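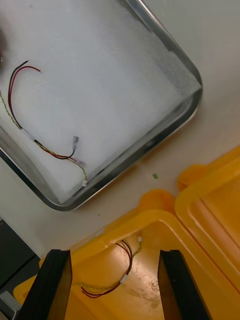

Does a timed ticket shorten the wait at the foot of the tower stairs?
A timed ticket shortens the wait in the middle of the day, when the stairs are full, and makes little difference in the first and last hours of opening.

4. Waiting at the Prosser Tower

4.1 Setting

The Prosser Tower is the tallest part of the castle at Urkulau and the only part with a view over the river and the town of Lukbridge. Visitors reach the terrace by a single spiral stair of 200 steps. The stair is too narrow for two adults to pass, so groups go up and come down in turns, and a member of staff at the bottom decides when the next group may start. The rest of the castle (the courtyard, the chapel, the kitchens and the small museum) can be visited in any order and has no control of this kind.

Until the season under study, entry to the tower was first come, first served. From the start of July the castle sold timed tickets for the tower alongside ordinary ones. A timed ticket gave the holder a starting time for the climb. Holders who came late were asked to join the ordinary line. The price of castle admission did not change, and the time slot was free.

4.2 Method

We recorded the waiting time of 708 visitor groups during July. A group was counted as waiting from the moment its first member joined either line until its last member stepped onto the stair. Groups that gave up and left were recorded separately and are treated in Section 5. School parties were left out, as they are let in by a side door and do not stand in line.

Each group was given a paper slip on joining the line and handed it back at the stair. The slip was stamped at both ends. Brostotex, the contractor that runs admissions at Urkulau, supplied the stamps and let us use the small table beside the rope. We did not ask visitors for their names or home towns, and we did not tell them how long other groups had waited.

4.3 Results

In the first hour after opening, groups in both lines usually walked straight up. The median wait was under a minute for either kind of ticket. The two lines began to differ late in the morning, as the coaches from Lukbridge arrived, and the gap was widest in the early afternoon. At that point the median wait was 7 minutes for groups with a timed ticket. The longest single wait in the ordinary line was 90 minutes, on an afternoon when the terrace had been closed for a passing storm and then reopened.

The gap closed again toward evening. Some holders of late slots arrived early, found no line, and were let up at once. Staff allowed this whenever the stair was clear, and we see no reason to discourage it. It does mean that the late slots were used less strictly than the midday ones, and the evening results should be read with that in mind.

Families with small children took longer on the stair than other groups, which held up whoever came next. This affected both lines equally, as the stair itself was shared.

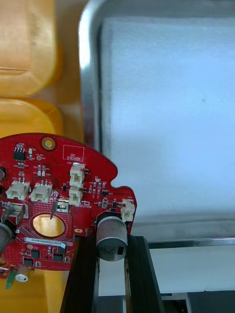 Missing stamps were the main weakness in our records. A number of slips came back with the first stamp and no second one, mostly at busy times, and these had to be dropped. The slip had only a blank back, and staff stamped it wherever their hand fell, so a slip with one stamp looked much like a slip with two. Makers of electronic parts deal with a similar problem by setting aside a fixed place for the mark. The red circuit board in Figure 3 has a white-outlined box with the words QC STICKER printed in it, and when the box is empty a checker can see that at a glance. A slip with two outlined boxes, one for joining the line and one for reaching the stair, would likely have saved many of the records we lost. We recommend that layout for any later study at the tower.

4.4 Limits

The results come from one stair at one castle in one summer month. Sites with a lift, or with separate stairs for going up and coming down, will have a different pattern. We also could not choose which visitors held timed tickets. People who book a slot may plan their day with more care in other ways, and may arrive at the tower at quieter moments for that reason. Comparing groups within the same hour removes part of this effect but probably leaves some of it in place. The figures by hour are given in the appendix, with the slips that lacked a second stamp listed separately.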